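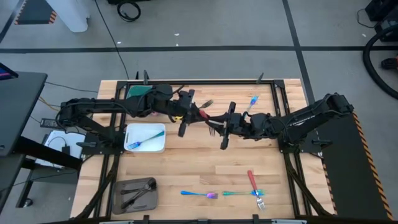 Rule 4 can't stay the way it is, the office in Bălan wrote back, and would I please say which hand is meant when I write "the hand." An operator has two and so does the machine.

I had been writing the handling rules for Drivero since spring. There were supposed to be a few pages of them, in words people could read standing up. Rule 4 said: When the grippers are close together, keep the hand out until the hand has let go. I read it again with the letter next to it. I had known what I meant, so I had never looked at it.

I took the page down to the floor. The woman on the early shift was sorting forks and knives with the arms, and I asked her what she thought Rule 4 told her to do.

"Wait," she said.

"For what?"

She looked at the page for a while. "For you to finish the sentence."

She told me what she did instead. If a fork got caught between the two grippers, she stopped both arms. Then she opened one gripper, looked, and opened the other. She didn't reach for the fork until both had opened and both arms were stopped. Somebody had taught her that at her last job, and she had taught it to the late shift. None of it was in my pages.

"What if it's only a fork?" I asked. "What if it would take you one second?"

"Then it takes me one second after they're stopped."

I wrote that down on the back of the page. She asked whether the new rule would say who could start the arms again. I said it would. She said the last one was supposed to say that too.

On the bus home I crossed out "the hand" everywhere it appeared. I used "gripper" for the machine and "your hand" for the person. It made the page longer. I thought the office would complain about the length, and I had an answer ready, but they never brought it up.

What they did bring up was the count. The Dreltetti procedure, which Drivero had signed on to before I came, asked for 1000 picks under any new rule before it could be posted. A pick where someone reached in early didn't count, and you went back to zero. I thought that was harsh. The woman on the early shift thought it was fine. 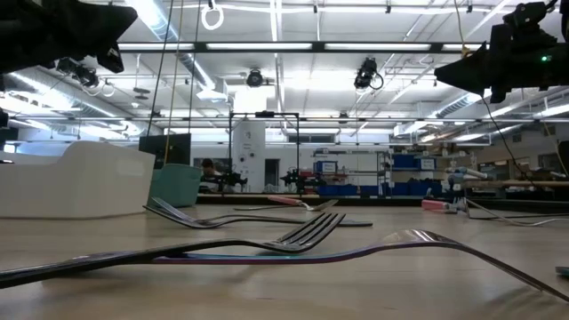

GIRNITANCE, August 8, 2018

To the office in Bălan:

Rule 4 is attached in its new wording. Stop both arms. Open one gripper, then the other. Keep your hands out until both are open and both arms have stopped. The person who stopped the arms is the person who starts them.

We reached 1000 this morning. I have to report that it was our second try. The first ended at a spoon, and the person who reached in early was me. I was there to watch, I saw it slipping, and I put my hand out. The operator stopped the arms before I had touched anything. She wrote the time in the log, set the count to zero, and asked me to stand behind the tape.

I would like to add a line about visitors. She has offered to write it.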